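In defence of the boring wipe-down

Junel have a new shelf out and a spray to go with it. Of course they do. Javbridge had one last September, lemon, 40 jobs in one bottle. Under my sink right now: 17 bottles, most of them sticky.

I say bin the lot. One cloth, a bit of warm water, and do it often. Thats the whole method.

People will spend up to 100 pounds on a rack for the hall and then never touch it again except to put post on it. Shiny shelves are the worst. Every fingerprint, every ring from a mug. And what do we do? Wait till it's bad, then scrub. Scrubbing is what ruins them. Little and often wins, and it takes three minutes, less than the kettle in our house.

The cloth matters more than the spray. Something with a bit of texture to it, a weave that grabs. Not kitchen roll, not an old sock.

Shelf, cloth, table.
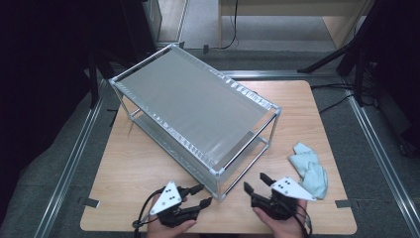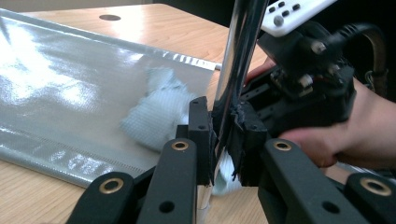
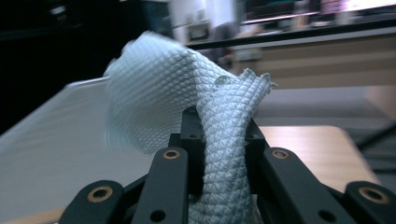 And fold the thing properly, if you can be bothered. A folded cloth gives you a clean side, then another clean side. I mostly can't be bothered and it still works.

My other gripe is the undershelf. Everyone does the top. Run a hand along the bottom one at your nan's, or at mine, and tell me I'm wrong. Start low, then do the top, then teh legs. Prekberg's leaflet says the other way round. Ignore it.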